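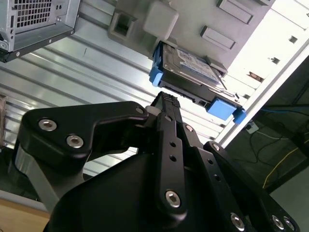
One commenter on our draft, Brandão, asked why we would spend a whole semester on old hard drives when a new one is so cheap. Fair! Our answer is the club archive: 1,184 photos of the Ikcombe school garden, spread over 20 drives and at risk of vanishing with any of them.

We copied everything we could read onto 2 fresh drives, then sorted it by season. July was by far the biggest folder (so many tomatoes!). The drive labeled Narnia held the oldest pictures, including the pond before the reeds took over, and we all crowded in to look.
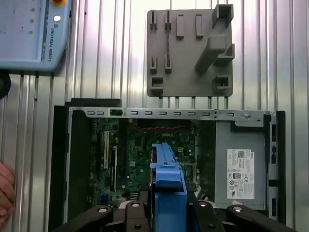
Report by the Jitwood Archive Group, spring term

Eight drives would not open at all, and we'd love to try them again next term with a different adapter. Copies of the rest are in the library, so come and browse!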